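Reference > Building materials > Wall and floor finishes > Grout

Contents History Composition Joint width Application Defects See also

Grout (tiling)

Grout is a fluid or paste material used to fill the joints between tiles once they have been fixed to a wall or floor. It supports the tile edges, keeps dirt out of the joint and evens out small differences in tile size. It does not bond the tile to the wall, a function performed by the adhesive bed, and it is not a waterproofing layer.

History

Early joints were filled with lime putty, sometimes mixed with fine sand or brick dust. Portland cement replaced lime in most trade work as factory-made tiles became common. Premixed coloured powders followed, and epoxy grouts were taken up first in dairies and breweries, where acids in the wash water attacked cement joints. The tile historian Muireann Ó Ceallaigh divides the subject into putty, cement and resin periods, although the three overlap by several decades.

Composition

Cement grouts contain Portland cement, pigment and a water-retaining agent. Sanded grades also contain graded silica sand, which limits shrinkage in wide joints. Unsanded grades are used in narrow joints and beside soft or polished stone that sand would scratch.

Epoxy grouts consist of a resin, a hardener and a fine filler. They have low porosity and good stain resistance, but the working time is short and residue must be washed off before it cures. Furan grouts are a further resin type, restricted largely to industrial floors.

Joint width

Width is governed by the dimensional tolerance of the tile. Rectified tiles, ground to size after firing, can be laid with narrow joints. Pressed and handmade tiles need more allowance. A joint 4 mm wide suits many floor tiles of ordinary tolerance. Large-format wall tiles are often set closer, with a grout colour near that of the glaze, so that the wall reads as a continuous surface.
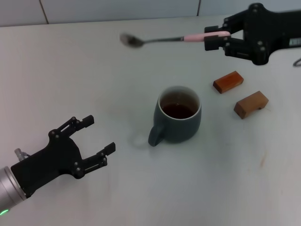 Large light grey-white wall tiles with thin vertical grout lines, behind a white tabletop.

Application

The adhesive must be firm before grouting begins. Powder is added to clean water, mixed at low speed, left to slake and mixed again. It is pressed into the joints with a rubber float held at an angle, then struck off diagonally - a stroke parallel to the joint tends to drag material out. Haze is removed with a damp sponge. Internal corners and changes of plane are filled with flexible sealant.

Defects

Common faults include pinholes, cracking, patchy colour and efflorescence. Excess mixing water is a frequent cause of the first three. Efflorescence is a white deposit of salts carried to the surface by moisture, and recurs until the source of the moisture is dealt with.

See also

Tile adhesive
Movement joint
Thinset mortar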